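Mastau Household Textile Collection
Frequently Asked Questions

The Mastau Textile Service accepts clothing and household fabric from residents of the town and the Kawaguchi district. The answers below apply to the drop-off point on Vovari Street and to home pickup. Business customers should write to the office for separate terms.

General

Who may use the service?
Any resident with a Mastau or Kawaguchi address may use the service at no charge. Proof of address is requested on the first visit only. Landlords clearing a rental unit are treated as business customers.

When is the drop-off point open?
The drop-off point is open every weekday from 9 a.m. to 5 p.m., with late opening until 8 p.m. on Wednesday. It closes for stocktaking during the first week of March. Bags may not be left at the gate outside opening hours.

Is there a limit on how much I may bring?
Residents may bring up to 200 pounds per household in a calendar year. Estates and house clearances can be given a higher limit on written request.

What We Accept

Which items are accepted?
We accept clothing, bed sheets, blankets, towels, curtains, tablecloths and cloth bags. Items do not have to be in wearable condition. Torn shirts, single socks and faded towels are all suitable for fiber recovery, provided they are clean and dry.

Which items are refused?
We cannot accept pillows, quilts with feather filling, carpet, mattresses, or fabric that has been in contact with paint, oil or solvents. Damp items are also refused, as mildew spreads quickly through a full bag. Staff may open a bag at the counter and return any part of it to you.

Do you take shoes?
Shoes are accepted in pairs, tied together by the laces or held with a rubber band. Ski boots, skates and rubber boots should be taken to the general recycling yard.

Should I remove buttons and zippers?
No. Please do empty all pockets. Keys, cards and cash found in donated clothing are held at the office for 2 months.

Preparing and Sorting

How should I pack my items?
Use closed bags that one person can lift. Sheets and towels should be packed apart from clothing where possible. Please do not use cardboard boxes, which are difficult to stack in the cages.

Can I sort my items at home before I come?
Sorting at home is welcome and shortens the wait at the counter. A set of bins in different colors works well, with one color for each type of fabric. Small pieces such as washcloths and napkins can go in loose; they do not need to be folded.
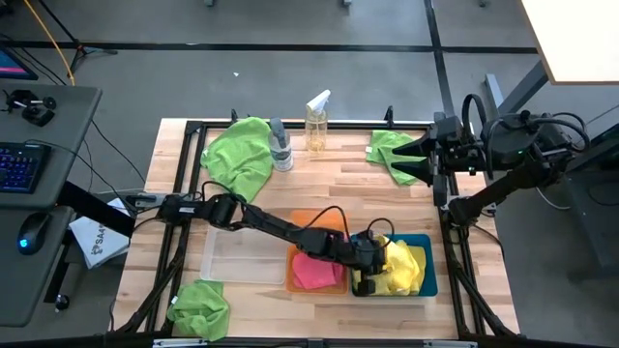
Home Pickup

How do I book a pickup?
Pickups are booked by telephone or at the counter. Please have your address and the number of bags ready. The smallest load we collect is four bags.

Is there a fee?
Pickup is free for residents over 70 and for those holding a disability card. Other households pay a flat charge, which is listed on the current rate sheet. The charge is not refunded if bags are missing when the driver arrives.

Where should the bags be placed?
Bags should be at the curb by 7 a.m. on the day of collection, each carrying the paper tag sent with your booking. In wet weather, place them under a porch and tell the office where they are.

After Collection

What happens to my items?
Wearable clothing is offered to the Weturo thrift store. Worn cotton is cut for wiping cloths, and mixed fabric is baled and sold for insulation. Last year 434 bales left the Vovari Street site and 859 households used the service.

Can I get an item back?
Items handed over by mistake can be returned only if they have not left the site. Call the office as early as possible and describe the bag as well as the item.

Can I receive a receipt for tax purposes?
Receipts are issued at the counter on request and state the weight only. The service does not place a value on donated goods.

Contact

Whom do I contact with a complaint or a question not answered here?
Questions about drop-off should be addressed to Itsuki Hattori, site supervisor. Complaints about pickup are handled by Ivar Fjeld in the service office. Written complaints are answered within ten working days.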